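Kinesthetic teaching

Kinesthetic teaching, also called lead-through teaching or hand guiding, is a way of showing a robot a task by moving its arm through the motions by hand. The joint positions are stored as the arm moves, together with the state of the gripper and, in many setups, the view from a camera at the wrist. It is one of two common forms of robot demonstration. The other is teleoperation, in which a person controls the arm from a distance.

The method grew out of the programming of paint-spraying machines, where a skilled worker led the arm along a part and the path was played back. Later systems use the recordings to train a control policy that can adjust when objects are moved.

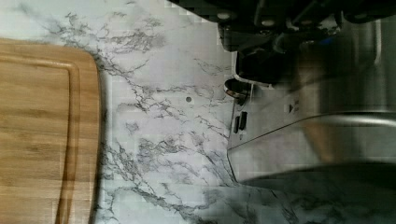 Kitchen tasks

Countertop work is a frequent subject of demonstrations. A cutting board on a marble-patterned surface gives the wrist camera a clear difference in color, while dark veins in the surface can be mistaken for object edges. The Stitau collection, put together by Siamak Safavi at the Tehrani workshop, holds 400 demonstrations of kitchen tasks, each recorded at 20 frames per second. Of these, 93 were made by hand guiding and the rest by remote control.

Limits

Hand guiding needs an arm that can be pushed with little force. The operator's hands may enter the camera view, and two arms are hard to guide at once. Teleoperation avoids both problems but gives the operator less sense of contact unless the controller returns force. The Clemari controller, used for the remote part of the Stitau collection, has no force return.

See also: Teleoperation; Imitation learning; Teach pendant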